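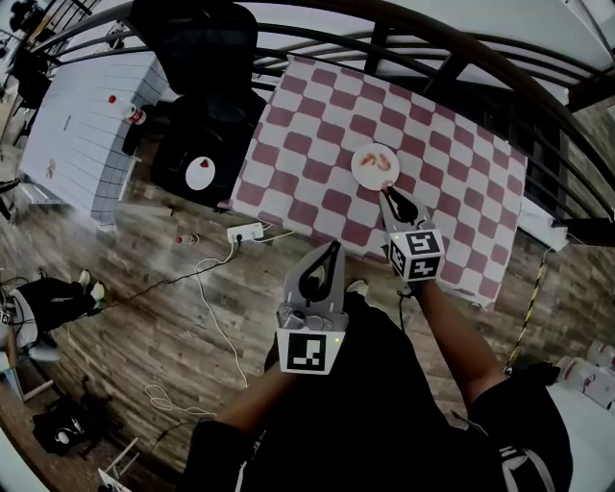 Shrimp plate, both hand-held grippers, checked cloth on. Head camera view.

Friday, November. Notebook: Dennis Nzioka

Session started at 9.40. Task for the day is plate to plate: pick up one piece of food from the plate on the table, carry it over and put it down on a second plate. Shrimp first, then the small red pieces. Pacita demonstrated in the morning, I took over after lunch, Makis on the recording laptop.

Target for the week is 336 good demonstrations. We had 100 by Thursday night, all on the plain table top. From today everything is on the pink and white cloth, so keep the two sets in separate folders. Antigoni wants to train on the plain set alone first and then see what the cloth does to it.

Settings: finger opening limit left as it was. Recording at 60 frames a second on the head camera. Marker cubes wiped before we started. Please don't use the blue cleaner on them, it leaves a film and Werkuvura drops the pose when the light hits it.

Notes from the morning:

Coming in low at the near rim of the plate works better than coming down from above. From above the finger hides the shrimp from the head camera for most of the approach. Pacita switched to the low approach after the first batch and we kept it.

The plate slides on the cloth if you push the rim. Use the left gripper to steady it, and hold it there until the right one has lifted clear. Two of my early ones have the left hand leaving too soon. Marked as bad.

Keep both markers facing the head camera. It is easy to roll the wrist without noticing when reaching across. Makis called out every time tracking went, which helped, but his voice will be on the audio. We don't use the audio.

Pace: Pacita is slower than me and her tracks are cleaner. I looked at mine over coffee and there is a jerk at the moment of closing. Tried counting to two before closing. Better. Faizal says the policy copies the pause as well, so don't make it longer than that.

Afternoon: Alexiou build crashed at 14.15 while saving and we lost the last batch. Restarted, saved after every ten from then on. Makis has written to Horkier about it and sent the log.

Stopped at 16.30. The good count goes in the sheet once Antigoni has been through the clips. I would guess she throws out more of mine than Pacita's.

To do:
Second plate position, further right along the table. Same cloth.
Check calibration of the left gripper, it reads slightly open when fully closed.
Ask Faizal if he wants failed picks kept with a label or deleted. The Bresosska people kept theirs.
New batch of shrimp pieces, the present ones are losing their shape at the tail end.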